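„Erst mal hinlegen“

Ein Gespräch mit Tomos Watkins über alte Bürorechner, blaue Plastikhebel und die Geduld beim Aufschrauben

Tomos Watkins redet gern im Stehen, und er redet gern lange, was mir sehr entgegenkommt, denn ich höre gern lange zu. Verabredet waren wir auf einen Kaffee, daraus sind dann drei geworden (der dritte war kalt, das lag an mir), und als ich wieder auf der Straße stand, hatte ich mein Notizbuch bis auf die letzte Seite vollgeschrieben und wusste mehr über das Innenleben von Bürocomputern als in all den Jahren zuvor, in denen ich täglich vor einem gesessen hatte.

Seit 18 Jahren nimmt er Rechner auseinander und setzt sie wieder zusammen, die letzten davon bei Grudari, der Werkstatt, die viele hier im Viertel vor allem wegen des schmalen Ladenfensters kennen. Im vergangenen Jahr sind 236 Geräte durch seine Hände und die seiner Kollegen gegangen. Die meisten kommen aus Büros, ein guter Teil von der Spedition Cárdenas, die ihre Arbeitsplätze nach und nach erneuert und das Alte lieber zu Grudari bringt als in den Container. „Das sind brave Maschinen“, sagt Watkins, und er sagt es ungefähr so, wie andere Leute über Kaltblutpferde sprechen. „Die haben jahrelang unter einem Schreibtisch gestanden und Tabellen gerechnet. Da ist oft gar nichts kaputt, die sind bloß müde und staubig.“

Wie fängt man an, wollte ich wissen, wenn so ein Turm vor einem steht? „Erst mal hinlegen“, sagt er und lacht. „Wirklich! Die Leute schrauben im Stehen daran herum, halb unter dem Tisch, mit der Taschenlampe zwischen den Zähnen, und dann fällt die Schraube ins Netzteil. Leg das Ding auf die Seite, nimm die Seitenwand ab, und dann schaust du eine Weile nur hinein. Ich trinke dabei meistens etwas. Mit Abstand, versteht sich.“

Dieses Hineinschauen hat er mir dann ausführlich erklärt, und ich gebe zu, dass ich es mir vorher komplizierter vorgestellt hatte. Netzteil, Platine, Speicher, Laufwerke, sehr viel mehr Stationen gibt es auf dem Rundgang gar nicht. Watkins beginnt immer bei den Kabeln. Er will wissen, welches wohin führt, bevor er irgendeines abzieht, und Anfängern rät er, sich kleine Papierfähnchen daranzukleben. „Gelb und schwarz, das ist Strom, das merkt man sich schnell. Aber dann kommen diese dünnen bunten Bündel, und spätestens beim Zusammenbauen steht man da und wünscht sich, man hätte sich etwas aufgeschrieben.“

Am meisten ins Schwärmen gerät er bei den blauen Teilen. In manchen Bürorechnern sind die Stellen, an denen man zum Wechseln von Laufwerken anfassen soll, in Blau gehalten, und für Watkins ist das eine der freundlichsten Erfindungen überhaupt. „Da hat jemand an den gedacht, der das Gerät später einmal aufmacht! Du musst keine Anleitung lesen, du siehst den Hebel und weißt, hier darf ich. Ich habe schon sehr teure Rechner auf dem Tisch gehabt, einen für 600 Euro gebraucht, da hat man für die Festplatte erst alles andere ausbauen müssen.“

Danach kommt der Prozessor, und da wird er ernst. Den Kühler abzunehmen, sagt er, sei keine Kraftsache. Die alte Wärmeleitpaste kann hart geworden sein, dann dreht er den Kühler ganz sacht ein wenig hin und her, statt zu ziehen. Ist er herunter, wird die Metallfläche des Prozessors sauber gewischt, mit einem fusselfreien Tuch und etwas Alkohol, und erst wenn sie wieder blank ist, kommt neue Paste darauf. Er schwört auf eine graue Paste namens Stivotance, die es in kleinen Spritzen gibt, „ein Klecks wie eine Linse, nicht wie eine Bohne“. Und eingeschaltet wird ohne Kühler nicht, auch nicht für eine Sekunde, auch nicht zum Probieren.

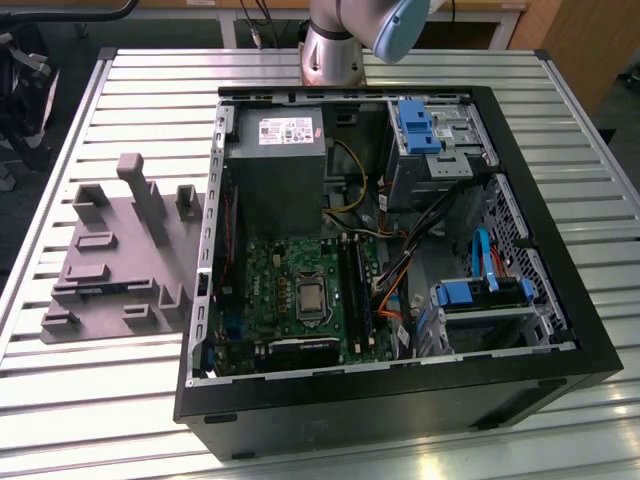 Aufgeklappt und auf der Seite liegend: Netzteil, grüne Platine, der Prozessor ohne Kühler.
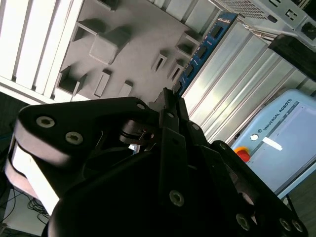
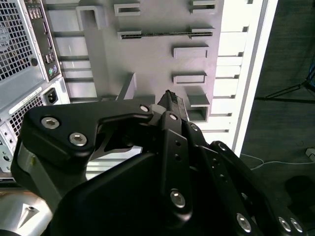
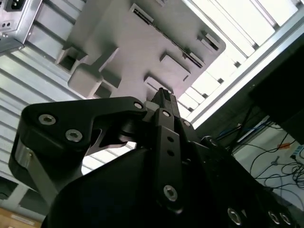 Ganz so gelassen wie Watkins sieht man das in der Werkstatt übrigens nicht überall. Das Netzteil, hieß es von anderer Seite, sei bei alten Geräten das Erste, was man prüfen müsse, noch vor jedem Putzlappen, und wer eine Stunde lang Staub aus einem Gehäuse pinsele, um danach festzustellen, dass kein Strom ankommt, der habe eben eine Stunde verschenkt. Aufschrauben dürfe man das Netzteil selbst dabei auf keinen Fall, auch nicht bei gezogenem Stecker, das könne man den Leuten gar nicht oft genug sagen.

Watkins nickt dazu, als ich es ihm erzähle. „Mit dem Nicht-Aufschrauben stimmt das natürlich, da gibt es keine zwei Meinungen“, sagt er. „Aber das Putzen lasse ich mir nicht nehmen. Beim Putzen finde ich die Fehler. Einen Stecker, der nur halb sitzt, oder einen Speicherriegel, bei dem die Klammer nicht eingerastet ist. So etwas sieht man erst, wenn man mit der Nase nah dran ist.“ Fehlt doch einmal ein Teil, fährt er zu Brokico, dem Ersatzteilhandel am Kanal, und kommt, wie er zugibt, selten nur mit dem zurück, was auf dem Zettel stand.

Wir kommen noch auf die Anschlüsse zu sprechen, genauer auf die beiden runden, den grünen und den violetten, die man von früher kennt. Grün für die Maus, violett für die Tastatur, und wie oft habe ich das als Kind verwechselt! Watkins mag sie sehr. Wer bei Grudari eine alte Tastatur abgibt, macht ihm damit eine Freude, im Regal liegen inzwischen 42 Stück, alle mit rundem Stecker, und er hat nicht vor, sich von einer zu trennen. „Die tippen sich so schön“, sagt er. „Und wenn jemand mit so einem Rechner kommt, dann kann ich ihm die passende gleich mitgeben.“

Also trennt er sich doch von ihnen? Er überlegt, rührt in seiner Tasse und meint dann, ausleihen könne man sie, darüber lasse sich reden. Offene Werkstatt ist bei Grudari wieder im April, Schraubendreher sind vorhanden, den eigenen Rechner bringt man am besten mit Netzkabel mit. Das vergessen nämlich fast alle.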